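Why I Still Want Long Obituaries for Film People

When an old actor dies, our newspapers now print four lines and a list of titles. I think this is a loss, and I want to explain why.

I grew up in Prerkton, where the Kuvari cinema had 200 seats and changed its program every two weeks. My parents did not buy film magazines. What I learned about the movies I learned from the obituary page. A dancer had died, and I read that she began in a circus at the age of 10. A man who played only doormen and waiters had a full column, with the name of his first teacher. After such a column I wanted to see the film, and sometimes I waited years for it.

The short notice does not do this work. It tells me that somebody was famous, and if I did not know the name before, I will not remember it after. My colleagues answer that everything can be found online. This is true, but a person must first know what to look for. A list of 19 films does not tell me which one to watch tonight.

I also hear that long obituaries are too kind. Some of them are. The old ones in the Prekard evening paper forgave every divorce and every bad musical. Still, a good writer could say in one polite sentence that the later films were weak, and the reader understood.

I do not ask for a whole page. I ask for one scene, described well enough that I can imagine how the person moved or spoke. Supporting actors need this most, for their work is the first to be forgotten. If an editor has space for the price of a wedding dress, he has space for that.

Last September I cut out one long obituary and put it in a folder. It was the only one I found that month.

S. Mirzaei

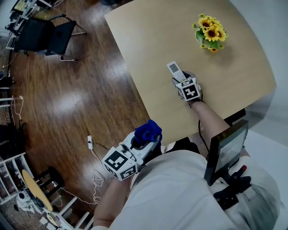
Prerkton Film Club | Essays and Opinion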